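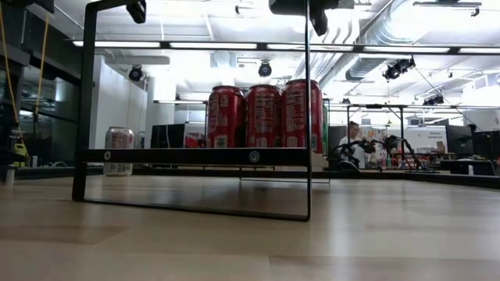
Prurnum est un module de suivi pour les organismes qui vendent des formations en ligne et qui aimeraient savoir, avant la fin de la session, qui a décroché. La plupart des plateformes affichent un taux d'inscription, chiffre flatteur et à peu près inutile. Aligner des inscrits sur un tableau de bord, c'est comme poser trois canettes rouges côte à côte sur une barre de métal noir : la rangée a belle allure, et elle ne dit rien de ce qu'il y a à l'intérieur. Prurnum regarde à l'intérieur, autant que le règlement sur les données personnelles le permet, et il le permet moins que votre service commercial ne l'imagine.

## Ce que fait le module

Prurnum se branche sur votre plateforme de cours et relève quatre choses : les connexions, les devoirs rendus, les vidéos lancées puis abandonnées, les messages laissés sans réponse sur le forum. Il en tire une liste hebdomadaire, envoyée au tuteur à 7 h 30, avec les noms des apprenants à relancer. Un tuteur qui n'ouvre pas ses courriels recevra donc une liste de plus à ne pas ouvrir. Nous travaillons sur la question.

Le module ne note personne et ne prédit pas la réussite. Un ancien prospect voulait un « score de motivation » de 0 à 100, en couleurs. Il l'a trouvé ailleurs et nous lui souhaitons de beaux dégradés.

## Caractéristiques

| | Prurnum Base | Prurnum Étendu |
|---|---|---|
| Apprenants suivis | 400 | illimité |
| Modèles de relance | 11 | 11, plus les vôtres |
| Comptes administrateur | 2 | au choix |
| Export CSV | oui | oui |
| Connecteur Ondness | en option | inclus |
| Prix mensuel | 174 € HT | sur devis |

Le « sur devis » n'est pas une coquetterie : le tarif dépend du nombre de sessions ouvertes en parallèle, et certains clients en découvrent l'étendue en remplissant notre formulaire.

## Installation

Comptez une demi-journée si votre plateforme est à jour. Si elle ne l'est pas, commencez par là, nous attendrons. Le connecteur Ondness, destiné aux classes virtuelles, s'installe séparément et demande un redémarrage du serveur. Choisissez une heure creuse. Onze heures du matin en pleine rentrée de septembre n'en est pas une, quoi qu'en ait pensé notre premier site pilote.

Les modèles de relance sont livrés en français et en anglais. Ils ont été rédigés par Ngân Lâm, ancienne tutrice à distance, qui a supprimé toutes les phrases commençant par « Nous avons remarqué que ». Vous pouvez les remettre.

## Questions fréquentes

**Les apprenants savent-ils qu'ils sont suivis ?**
Oui. Un encart s'affiche à la première connexion et ne peut pas être masqué par l'administrateur. C'est la demande d'évolution que nous refusons le plus souvent.

**Peut-on importer l'historique d'Ustell ?**
Les sessions, oui. Les commentaires des tuteurs, non : Ustell les exporte en un seul bloc, sans date ni auteur.

**Y a-t-il un engagement ?**
Mensuel, résiliable depuis votre compte. Le bouton est au même endroit que les autres et de la même taille.

## Commander

Prurnum est édité et distribué par Gosselin. Pour une démonstration, demandez Shivam Sachdeva par le formulaire de contact, en précisant votre plateforme et sa version. Il répond vite, surtout quand la version est indiquée.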